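Warkdale law centre to take on housing repair cases from Larnness and Kadcombe

Warkdale Community Law Centre is very pleased to announce that, from September, its free legal help for tenants living with serious disrepair will be open to people in Larnness and Kadcombe as well as those in Warkdale itself. It is something we have wanted to do for a good many years, and we are grateful to everyone who has helped us get here.

The centre has been giving advice from its rooms above the old corn exchange for 30 years now, and in the past twelve months we answered 1191 enquiries from tenants. Roughly 500 of those were to do with damp, faulty heating or unsafe wiring, and a fair number came from people who lived just outside our boundary and had to be told, with real regret, that we could only point them elsewhere.

Under the new arrangement, tenants in all three towns will be able to book a first appointment with a housing solicitor free of charge. The solicitor will read through the tenancy agreement and any letters, explain what the landlord is obliged to do, and, where a claim looks sensible, help to write the letter that has to go out before court proceedings can begin. A great many disputes are settled at that stage, and we are always glad when they are. 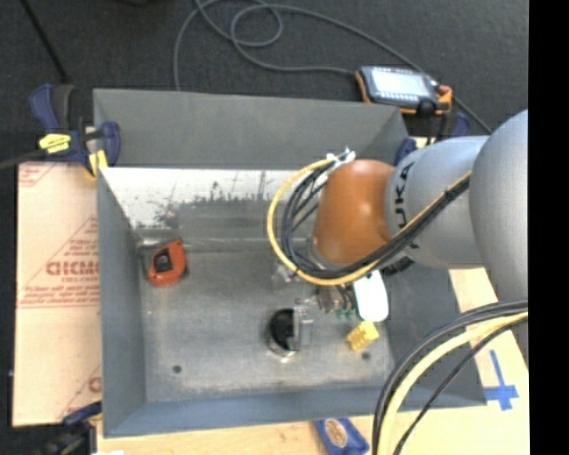
A robot arm reaching into a grey sheet-metal bin.

The work will be shared with Phùng Solicitors of Larnness, a small firm well known locally for its housing and employment work. The firm has kindly agreed to lend us 8 hours of a solicitor's time each week, and will hold an evening session in Kadcombe library for those who find it hard to get away during the working day. We could not have asked for kinder or more patient partners.

Tenants coming to a first appointment are asked to bring their tenancy agreement if they have one, any messages sent to the landlord about the problem, and photographs if they have been able to take them. Please don't stay away if some of this is missing, though! We are quite used to carrier bags full of unopened post and will happily go through it with you.

The service covers private tenants and those renting from a housing association. It does not cover disputes between neighbours or deposit claims, for which our general advice desk remains open every weekday morning.

Appointments can be made by calling in at the Warkdale office or by leaving a message on the centre's advice line. Interpreters can be arranged with a few days' notice, and the Warkdale rooms are reached by lift from the side entrance.

ENDS

Notes to editors

Warkdale Community Law Centre is an independent charity offering free advice on housing, debt and employment. Interview requests should be sent to the centre's press desk.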